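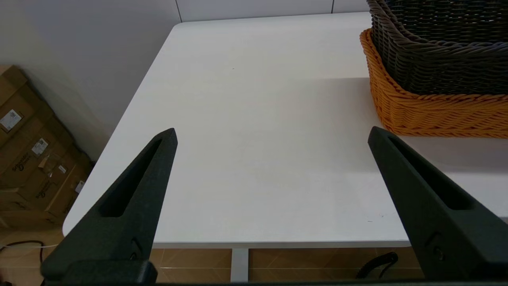 Leave the Long Tables Alone

The Curkham branch library is getting new furniture, and I have been stewing over it since August. The plan is to take out the long shared tables in the reading room and put in single desks with little screens between them. I have read the proposal twice, once at the counter and once at home with my shoes off, and I still think it's a mistake.

I should say that I understand the case for it. People want to concentrate. Students come in with laptops and headphones and a great deal on their minds, and the survey that went round last spring got 367 replies, 155 of them asking for more private seating. That's a lot of folks, and they deserve to be heard. I raised two children who could only do their homework if the other one was in a different room, preferably a different county, so believe me, I know.

But I learned half of what I know about this town at a shared table. When I moved here from Brakmont I didn't know a soul, and I used to bring my bills to the library on Thursday evenings so I could do them near other people. That's how I met Chutima Khunthong, who was sitting across from me with a seed catalog and asked if I had a pen she could borrow. She still has it. We've been planting tomatoes together ever since, hers always earlier than mine, and I doubt very much she would have leaned around a screen to ask.

You don't have to talk at a long table, and I think that gets lost in these discussions. Most evenings I don't say a word beyond "is this seat taken." You move your coat over, the man across from you pulls in his newspaper, and you both go back to your business. It's a small courtesy and it takes two seconds, but I get a lot out of it — more than I get from some whole dinner parties, if I'm telling the truth.

So my suggestion is a modest one. Put the desks upstairs, where it's quiet anyway and where the old map cabinets are mostly gathering dust, and keep the long tables on the ground floor by the windows. Surachet Chaiyaporn at the front desk has the comment forms, and he'll lend you a pen, though he does like them back.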